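Speaker notes – "What Did You Measure?"
Talk for the Tiddale evening series. Slot is 29 minutes including questions, so keep moving.

Opening
No thank-yous beyond one line. Start with the claim from the Cellell brochure, read out slowly: "Open offices bring people together." Wait. Ask who in the room works in one. Ask who is wearing headphones by ten in the morning. Let them laugh, then go on.

The point of tonight: I am not against open offices. I am against being told they work by people who sell desks.

Where the claim comes from
Cellell moved 900 staff onto open floors and put out a report afterward. I've read it twice. The headline is that "collaboration went up." Go to the back pages and collaboration turns out to mean how many messages people sent each other on the company chat.

Say this plainly: if I take away your door and you start typing to the person across from you, that may be a sign you no longer want to talk out loud. The report counts it as a win. Maybe it was one. The report can't tell us.

Also missing: who left in the first year, how many sick days, what happened to the small meeting rooms. I wrote and asked. I got a very friendly reply with none of it in there.

The Carhuamaca visit
Keep this short, it's a story and I always let it run. Jairo Restrepo showed me their new floor in October. Nice light, good chairs, a coffee bar. Every phone call was happening in the stairwell. I counted 6 people on the stairs between the second floor and the third. Jairo said the stairs were "an informal zone." I wrote that down.

Not everybody hated it. Two of the newer hires told me they'd learned the job faster by overhearing things. I believe them, and I should say so before someone else does.

SLIDES 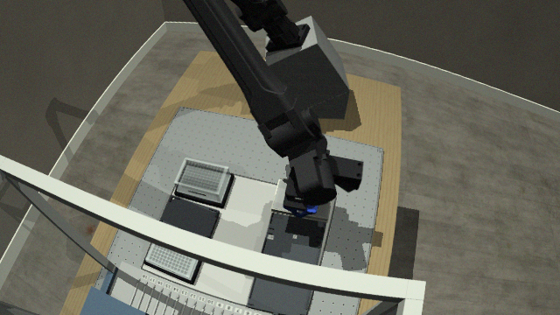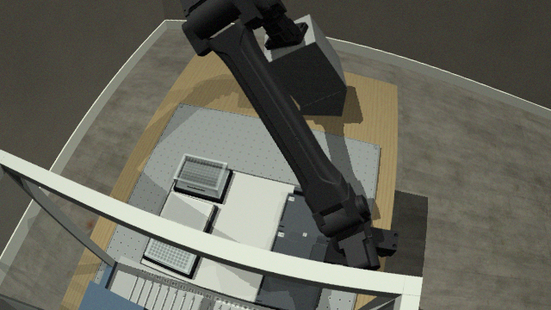

Simulated work cell, black robot arm over the table.

Different jobs, same floor plan
My main complaint. The people who write these plans picture one kind of worker: laptop, calls, moves around. Accounts doesn't work like that. Neither does anyone reading contracts for four hours. At Ollell they put the payroll team next to the sales team, and payroll started coming in early to get the careful work done before the noise. That was later described to me as "flexible hours."

Floarea Ghiță ran the floor there and she disagrees with me on this. Her view is that payroll would have complained anywhere, and that the old cubicles were dark and half the people in them never met. Give her side fairly. She's right about the dark part, I saw those cubicles.

The money
Nobody on stage at these events likes to bring up rent, so I will. Put more people on a floor and you pay less per person. Fine. Companies are allowed to save money. Just say that's the reason. I would sit through a whole presentation called "This Is Cheaper" and clap at the end.

(If running late, skip to the questions to ask.)

Questions to ask your own boss before the move
Who measured this, and who paid them?
What did they measure before the move? If nothing, there's no comparison, only a mood.
How many rooms with doors will be left, and who gets to book them?
Can we try it on one floor and go back if it's bad? Watch how fast the answer comes. At Carhuamaca the trial was announced after the lease on the old place had ended.

Likely pushback
"Young people like it." Some do. Ask for the survey, then look at how the question was worded.
"You can't put a number on culture." Then take the number off the brochure.
Plants, white noise machines, felt panels: no strong opinion. I've seen one decent test of panels and it had 10 people in it.

Leave the last few minutes for questions. Repeat each one into the mike, the back row couldn't hear last time. Handouts are by the door.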